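Sofa keeps ending up as the folding spot
Home & Laundry > Living rooms
214 views

prusal_mont
I fold everything on our pink sofa and the cushions end up all over the place. Do you clear them off first or work round them?
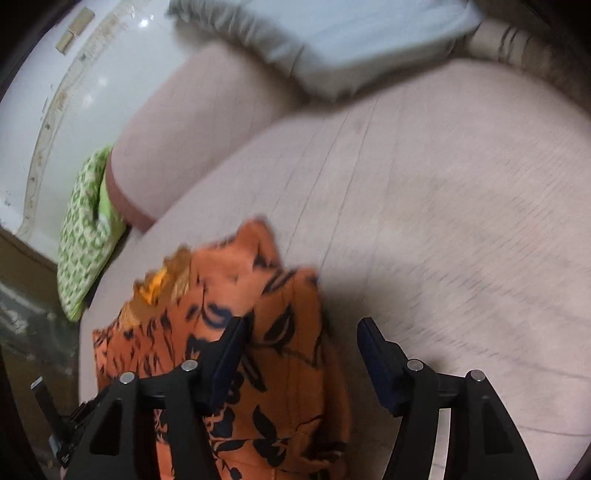
The seat is deep enough for a shirt laid flat, but the frilly pillow slides off the back roll whenever I lean over. Moving the lot takes me 2 minutes and I resent it.

Ngui
Clear them. Pale upholstery shows every mark, so I put a clean sheet down as well.

stendari_2458
Disagree about the sheet. It rucks up and you end up smoothing that too. I fold straight on the seat.

Akua Antwi
Same, no sheet. Printed stuff I do last, by itself. Orange with navy leaves, in this case.
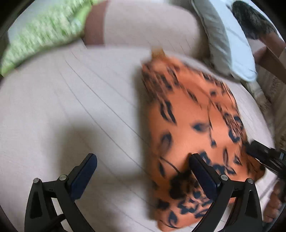
Re: Sofa keeps ending up as the folding spot

Ngui
Fine until a dark print is still damp. I had a blue smudge on a cream armchair from October until I gave up and bought a cover.

prusal_mont
Mine are always dry by then. I'll try without the sheet and put the cushions on the floor.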